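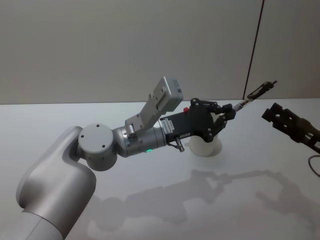

The Sowerby Center for Applied Automation opened its teaching laboratory to the public in September, and the interview that follows was conducted at the close of that visit with the head of the laboratory, who asked to be identified by position only. The center received 600 visitors over the course of the open day, admitted in groups of 14. Each group was given a short safety talk and then taken to the bench where two robot arms work at a plain white table. A silver arm with a black gripper handles a translucent cup and a slender, transparent stick shaped much like a pen, while a second gripper, all black, reaches in from the right. The head of the laboratory chose these articles for the demonstration. "We wanted things that people know from their own kitchens and desks," the head said. "A visitor already has a feeling for how hard one should squeeze a cup."

Asked why the center had placed handling work at the front of the program, the head referred to earlier open days, at which most of the floor had been given over to fast sorting equipment. "Visitors admired the speed and then moved on. With handling, they stay and ask questions. They want to know what the arm does if the cup slips, and that is a fair thing to ask." In the center's own practice, the head explained, an operator guides each new task many times before the arms are allowed to attempt it alone. The cup task was guided 200 times in the weeks before the visit.

The head was direct about the limits of the work. Thin and clear objects remain difficult, and a change in the room lighting can be enough to spoil an attempt. "Clear plastic is a trial for us. The cameras see the table through it, or they see a reflection. We have kept the bench and the walls pale and plain, and that has helped in some ways and made other things worse – shadows, for one."

The interview then turned to the Honico program, under which students at the center spend one term preparing tasks for the arms and writing the instructions for the next group. The head regards the written part as the more demanding of the two. "A student may guide the arm very well and still be unable to say what was done. We ask for it in plain words, on one page. Many pages come back for a second attempt."

On the subject of employment, a question raised by several visitors, the head declined to make predictions. The center trains people who will maintain and supervise equipment of this kind, and its courses are filled for the present year. "I can speak about our own students. They are learning to repair a gripper, to read a fault log and to stop a machine safely. I would not go further than that."

The laboratory will receive school groups again in the spring. Requests should be made in writing to the center's visits office, with the size of the group and the ages of the pupils.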